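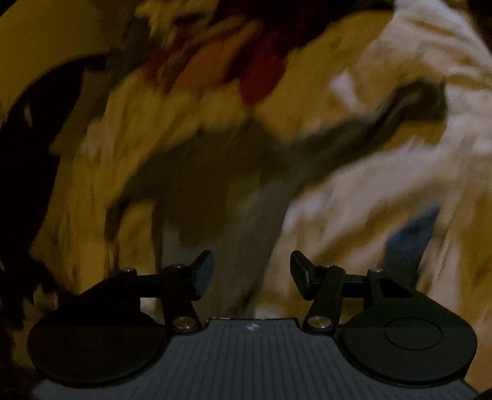 Jamton, bedroom set

Jamton README

Hi, and thanks for opening this one! Jamton is my collection of pictures of clothes on beds, plus the labels that go with them. I mean the ordinary stuff: a shirt you took off the line and dropped on the covers, something half folded, a heap that was going to get sorted before dinner. I started it in July and it has now grown to 400 pictures, which is more laundry than I ever planned on looking at.

What's in the folder

There's a pictures folder, a labels file (plain CSV, one row per item) and a notes file where I complain about the hard ones. The labels come from a list of 21 words. Some are garments, like t-shirt, pants and sock. Some are bedding, like bedspread, comforter, sheet and pillowcase. The last few are for things I couldn't pin down: "garment, type unknown," "cloth, small" and "strap or cord." I use those a lot more than I expected to.

Every item also gets a state, and there are only four of those: flat, folded, bunched, hanging over the edge. If something is flat on one side and bunched on the other, I go with whatever most of it is doing.
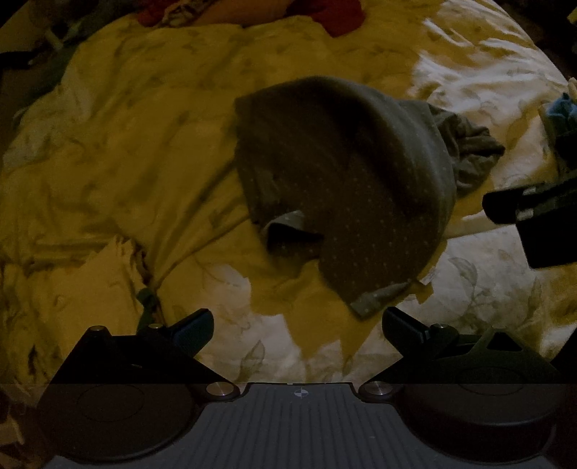
Dark gray-green garment with light specks, folded over on a pale bedspread

I labeled that one "garment, type unknown," state "folded." It could be a shirt, it could be pants. I went back and forth for a while (there's a lighter gray fold tucked under the left side, and it might be a cuff or it might be a pocket lining) and then I left it alone. If you think you know, please write your guess in the notes file and don't change the label.

Prints and patterns

This is where most of my mistakes are. Plain fabric on plain fabric is easy. Printed bedding with printed clothes thrown on top is a pain, especially once everything is wrinkled and the print bends with the folds. I ended up adding a "print" column with a few loose words in it — leaf, floral, blotchy, dots, stripe, busy. They're my own words and they aren't very scientific. "Busy" just means I gave up.

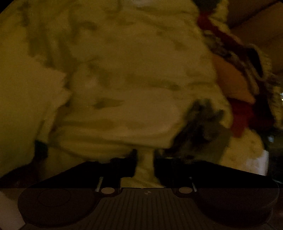
Red fabric tangled with a busy brown, black and off-white print

For tangles, I give each fabric its own row, even when only a strip of it shows. The red one gets a row, the busy print gets a row, and so does the white cloth with the faint dots. The soft peach thing in the middle of it all went in as "unknown." Color words are the everyday ones. I don't do taupe.

Known problems

Cream and pale yellow are not consistent. I labeled in the evenings under a warm lamp, and I can see it in the first 100 rows, where I call nearly everything cream. I mean to redo those.

Comforter versus bedspread is also shaky. I went by how thick it looked, and on a crumpled bed that's a coin toss. If the difference matters to you, merge the two before you do anything else.

A few pictures are blurry. I kept them in, with a "y" in the blur column, so filter them out if they bother you.

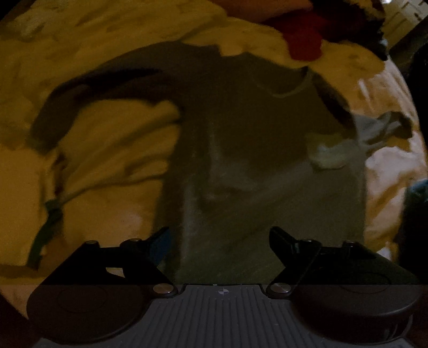
Jamton notes
Words and labels by Taltevska, Nasau

Gray t-shirts deserve their own section. I love them for this! The collar seam is usually easy to find, even on the dull ones, and once I have the collar I can work out the sleeves and the hem. The one on the blotchy comforter is down as "t-shirt, gray, flat," although the sleeve on the right bunches up a bit. The green cord on the left is a "strap or cord," and so is the thick dark one, with the word "thick" in the comment field.

Using it

Use it for whatever you like, and mention Jamton somewhere if you publish. If you add pictures, please stick to the 21 words and keep each batch to up to 50, so I can check them in one sitting. New print words are fine. New garment words, ask me first.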